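Pekberg Wrapped Fingertips, Pair
For two-finger parallel grippers. Black.

Pekberg fingertips are slip-on covers for two-finger grippers used on household objects. They replace bare or hard-coated tips in work with tableware, cookware and small tools. Each pair is supplied with one spare set of wrap material.
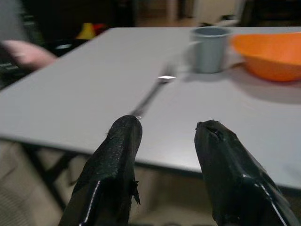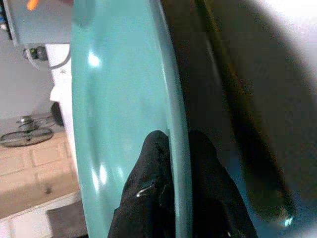
The covers fit any finger with a straight outer profile and no exposed wiring along the inner face. They do not change the mounting of the gripper to the arm. Fingertip sensors must be removed first. The wrist camera can stay in place, but its calibration should be checked after fitting, as the covers add thickness and the fingers take up more of the view.

What's in the box
Two fingertip covers, left and right
One spare set of wrap material
One closing gauge
Fitting sheet

Comparison with the Nullora hard tip
Both products were tested on the same arm and the same controller, with the closing speed left at the factory setting. Each was given 100 grasps on a mixed set of kitchen items, started from a fixed pose.

Flat items on a table: the Pekberg cover needs a lower approach. The Nullora tip has a thin leading edge and gets under a handle more easily. With the Pekberg cover, close on the widest part of the handle and keep the fingers level with the surface.

Rims and lips: the Pekberg cover holds at a lower force setting. The Nullora tip tends to rotate on a curved rim when the load is off center. For heavy vessels, set the pinch well past the lip and lift slowly.

Handles and small loops: no clear difference. Opening width matters more than the surface of the tip.

Wear
The wrap is a consumable. The first signs are fraying along the side edge and creases at the tip. Neither affects grip at first. Replace the wrap when a crease crosses the contact area or when the cover can be turned by hand on the finger. In the test, the first wrap was changed after 61 hours of arm time. Cutlery wears the edge faster than bowls or mugs do. Do not trim loose fibers with the cover fitted.

Fitting
1. Open the gripper fully and cut power to the arm.
2. Wipe both fingers with a dry cloth.
3. Push each cover down until it stops.
4. Restore power and close the gripper on the gauge.
5. Enter the new closed position in the controller. Skipping this step leads to false grasp reports on thin items.

Controller notes
Mac an tSaoi controllers accept the closed position directly from the tool page. On Detdale controllers it has to be entered as an offset, and the controller must be restarted. Force limits are not carried over when a tool is renamed.

Limits
Not for use with hot cookware, open blades or food contact. Not washable. Store flat, away from direct sunlight.

Ordering
Sold in pairs only. Replacement wrap comes in packs of 11. Orders ship within 7 working days. Worn covers can't be returned.

Test notes by Ainhoa Cifuentes. Page last updated 2019-12-25.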